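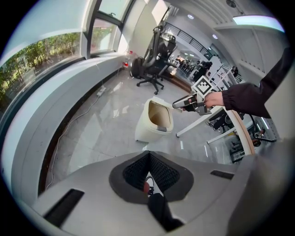

The lidded floor bin gets less thought than any other item in an office fit-out. It is bought last, usually from the same catalog page as the doormats, and it stays in service until the hinge fails.

Kendra Turcotte thinks the order should be reversed. She plans interiors for Trurngate, mostly upper floors with large windows and hard flooring, and she fixes the bin positions before the desks are drawn. Her standard spacing is one small bin for each pair of workstations, set 300 millimeters clear of the wall. Anything closer and a raised lid may strike the sill or a cable run. Anything farther out and chair casters find it.

Glossy floors complicate matters. A light plastic bin weighs very little when empty, and a smooth base on polished tile will travel when the lid is pushed from the front. Turcotte specifies four rubber feet, glued at the corners, and has them checked each October when the floors are stripped and sealed.

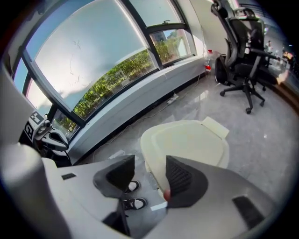 What size of bin suits a single desk?
A capacity between five and eight liters is enough for paper scraps and wrappers, provided food waste goes to a larger bin in the kitchen.

Lids are the other point of argument. A swing lid closes by itself but has to be touched on every use. A hinged lid can be left up during a busy hour and shut afterward, and it hides the liner -- the main complaint from anyone who sits facing one. The weak part is the hinge pin. Brândușa Ghiță, who repairs and refits office stock at Paquette, replaced 142 of them last year. Most had sheared on the same side, where people lean on the lid to press it shut. 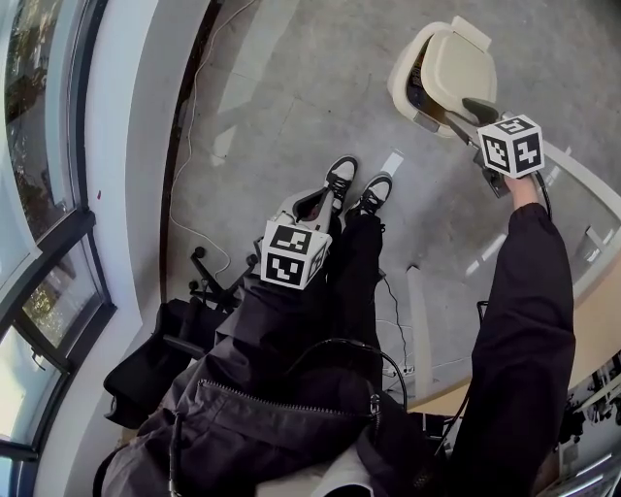 Cream plastic, hinged lid up, at chair distance.

Her advice is to open the lid fully before pulling the liner, and to lift the liner straight up. Pulling it toward the body loads one end of the pin. A replacement pin takes two minutes to fit with the lid held at 70 degrees.

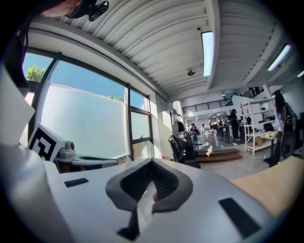
Color matters less than buyers expect. Pale plastic shows scuffs from shoes, but it also shows spills, and a spill that can be seen gets wiped. Dark bins at Steltthorpe, a 200-desk floor that Turcotte refitted, went weeks between cleanings. She replaced them with pale ones and left the cleaning schedule as it was. The wipe-downs now happen on Fridays, with a damp cloth and ordinary dish soap, lid first and rim second.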